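Sorting cell on the kitting bench: what happens to the people who did the sorting?
Asked in Workplace Automation, tagged kitting, bench cells, job changes

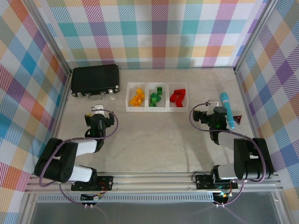
How many people does it take to look after a two-arm sorting cell once it is running?

One trained attendant per shift, and that person can normally cover a second cell if the two are within sight of each other. Setup and changeovers need a second person for part of the time.

The longer version of my question. I work at Skomell, where we pack building-block kits for classrooms. Until March the sorting was done by hand at 6 benches. Parts came in mixed, we sorted by color into open-top bins, and each bench lead signed off the bins before they went to packing. Management now wants to move the color sorting to cells with two arms on a rail and leave the odd items and final check to us. The pilot uses yellow, green and red only.

I am a bench lead and have been asked to write the new job descriptions for 4 of the benches. I have the supplier's manual, which covers the machine and says very little about who does what. Specifically:

1. Who should own the bin check, the attendant or packing?
2. Does the piece rate still make sense for anyone?
3. What should I plan for in training hours?

Skill level on the floor is mixed. Most people have never touched a teach pendant or the software.

Posted by benchlead_sk

Answer 1 (accepted)

I did this changeover at Lemoveo, similar product, similar bench layout. Taking your points in order.

Bin check. Leave it with the attendant, but write down what the check is. By hand, the sorter is checking every part without being told to: cracked studs, short shots, flash on the edge. Two-finger grippers do none of that unless somebody has added inspection. We moved the sorting and forgot that the inspection had moved out with it. Returns from packing went up for a month before we found the cause. Our fix was a sample check of 60 parts per bin change, done at a lit table, logged on paper at first and in the stock system later.

Piece rate. Drop it for the attendants. Output is set by the cell cycle and by how often it stops, and a person paid by the piece will be tempted to reach in and help. That is a safety problem before it is a pay problem. We went to an hourly rate set at each person's average over the previous quarter, so no one lost money on the move. Get this agreed in writing before the cell goes live. The people left on hand benches will ask about their own rate on the first morning, so have an answer ready for them too.

Training. Split it in two. Stop, clear and restart is short and everyone on the shift should have it, including packing. Teaching positions, changing gripper fingers and reading the fault log is longer and only needs two people per shift. Do not let it be one. When ours went on leave the cell sat idle for most of a week.

Other items for the job description:

Who may enter the work area, and in what machine state. Name the state as it appears on the controller.
Who decides that a part is "odd" and goes to the hand bench. If this is left open, everything slightly awkward ends up there and the hand bench becomes the slowest station.
Who checks the cable runs at the wrist and base. Wear on those loops caused more of our stops than anything in the software. Start of shift, by eye, with power off.
Break cover. A cell does not need a break, and a supervisor will notice that and let it run unattended. Decide now if that is allowed.

One thing I would do differently. We rotated people through the attendant job every 4 hours to spread the experience. It sounded fair and it meant each fault was seen by someone who had not seen the previous one. A full week at a time worked better — people started to notice patterns, such as long bricks stacking badly in the bin and the second pick failing on top of them.

Morven Guthrie

Answer 2

Mostly agree with the above. On training, our supplier (Bagheri) quoted a course for 200 staff when we needed it for a fraction of that. Ask for the price by session.

I would put the bin check with packing, though. The attendant has a reason to keep the cell moving and packing doesn't. Depends how far apart the two are on your floor. Ours share a wall.

dkrl

Answer 3

we have Etano cells and the noise was the bigger complaint from people, check that before you move the benches closer together

Comment on Answer 1, from benchlead_sk

Thanks. The inspection point was missing from my draft and I have added it. Quality wants the sample check done every two bin changes and I am still arguing for every one. Rate question has gone to HR.

Comment on Answer 1, from Morven Guthrie

Start with every one. You can relax it later with the log in hand. Going the other way took us two meetings and a new form.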